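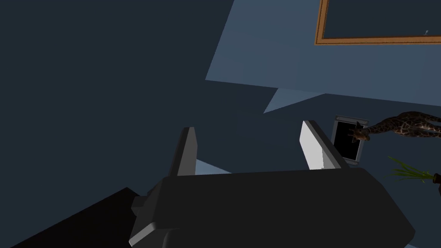
SIDE HUSTLES ARE BEING QUIETLY RETURNED TO THE HOBBY DRAWER

A new survey suggests that people who turned their pastimes into small businesses would now like their pastimes back

Tuesday, April 27, 2021

For most of the last decade, anyone who baked a decent loaf within earshot of a friend ran the risk of being told to sell it. Plenty of people took the advice. Now a fair number of them are closing the online shop, taking down the logo and going back to making bread for whoever happens to be in the house.

That is the finding, at least, of a report out this week from Savell, a small research firm that studies how people spend the hours they are not paid for. It asked 3,000 adults whether they had ever tried to make money from a hobby. Of those, 463 said they had. And of that group, 410 said they had since stopped, cut back or "were meaning to stop," a category that will be familiar to anyone with a gym membership.

The reasons given were rarely dramatic. Few people went broke, largely on account of never having made enough to go broke from. The most common complaint was the paperwork, followed by customers, followed by the discovery that a thing done on a Sunday afternoon for pleasure feels very different when a stranger needs it by Thursday and would like it in teal.

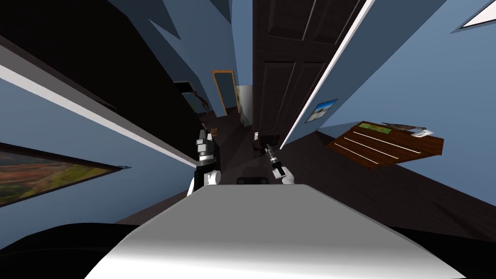

Annapurna Nadar, who wrote the report, said the people she spoke to described the same slide. First comes a compliment. Then a friend asks to buy one. Then there is a spreadsheet, and after the spreadsheet there is a second spreadsheet to work out what is wrong with the first.

"I talked to a woman who used to knit in front of the television every night," Nadar said. "She opened a shop, and within a year she had stopped knitting for herself completely. She told me her idea of a treat was to sit down and watch television with her hands empty."

Nadar has some form in this area. She sold hand-poured candles under her own name until last November and still has a closet full of them. She said she was not burning them, out of what she called "a professional grudge."

The report lands at an awkward moment for the companies that have done well by telling people to monetize themselves. Kallio, an app that helps users price homemade goods, has added a button that lets sellers put their shop to sleep without deleting it. The company calls this "resting." A spokesperson said it had been the most requested feature of the year and that the company remained excited about the future of small-batch selling, in that order.

Videck, which runs online classes on how to turn a passion into an income, has gone further. It now offers a course on how to turn the income back into a passion. It costs $35 and comes with a worksheet. 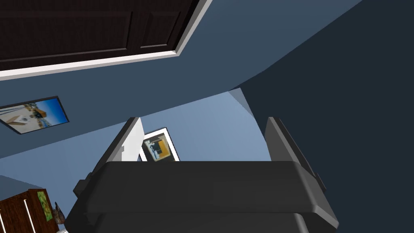
A gripper with its two fingers set wide apart. Computer rendering.

Whether any of this counts as a movement is hard to say. The people involved are, by definition, trying to do less of something, and they have not shown much interest in being organized about it. An online group for former sellers, Skimeck, began as a place to swap leftover packaging and has become a place to post pictures of things that are not for sale. Its one firm rule is that members may not tell each other they should sell it. First offenders get a warning. The moderators say the warning has been needed more often than they expected.

Posts run to lopsided mugs, sweaters with one ambitious sleeve and a birdhouse that its maker describes as "structurally a rumor." The comments are kind. A recent thread on how to tell your mother-in-law that you no longer take orders ran for days and reached no agreement.

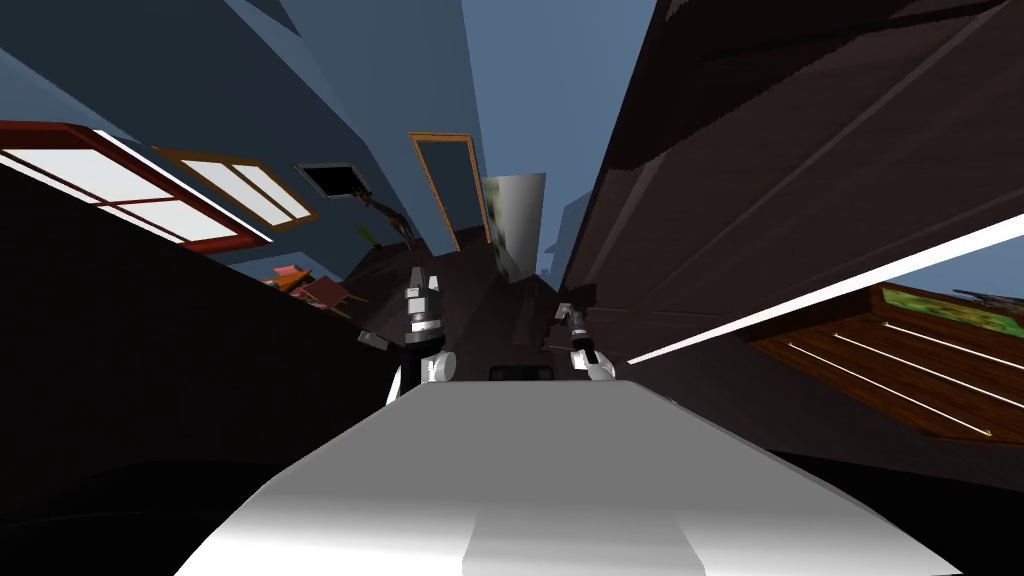
Two robot arms, computer-rendered.

Not everyone in the survey was sorry to have tried. Some of those who kept going said they liked the work, liked the money and had no idea what the others were moaning about. One respondent, who makes leather dog collars, wrote in the comments box that she had doubled her prices to get rid of her customers and now had more of them.

Savell plans to put the same questions to the same people next year. Nadar said she would be happy to talk it over with anyone who wants to take part, and that those who do are welcome to a candle.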